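Notes on the Stelthorpe Channel
Posted by Selina Gisler, May 10, 2019

Readers of this blog will be aware that Stelthorpe, the regional streaming channel, has confirmed an agreement with the distributor Egger. The channel will carry 503 hours of archival drama, most of it produced for Canadian television before 2000 and unavailable since its first broadcast.

I wish to record my support for this decision. The catalogue includes all 20 episodes of Anville, the harbour serial directed by Folke Nyberg, which I have long considered the finest work of its kind. The colour has been restored from the original negatives — a costly process, and one the distributor was under no obligation to undertake.
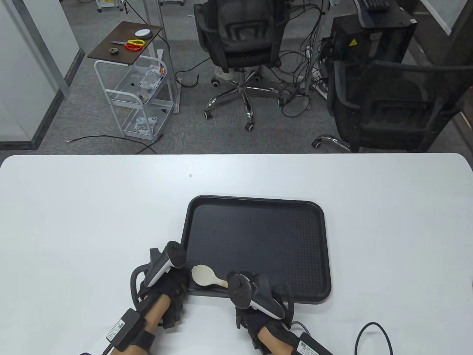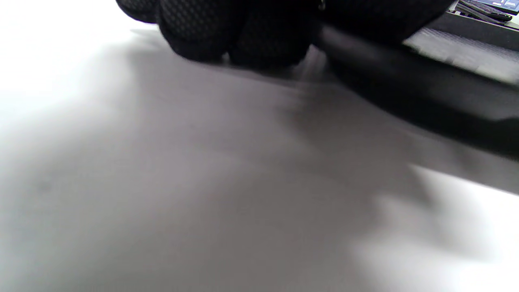 Certain matters remain unresolved. The subscription will cost $5 per month, yet the announcement does not state whether closed captions will be offered on the older titles. I have written to the programming director, Damian Bachmann, on this point and await his reply. Viewers who rely on captions should not be asked to pay for a service they cannot follow.

I also note the absence of Skokau, the winter mystery written by Hanyu Fu. I understand that the music rights are still under negotiation and that the series may be added in November. My review of the first season of Anville will be published here once the channel has opened.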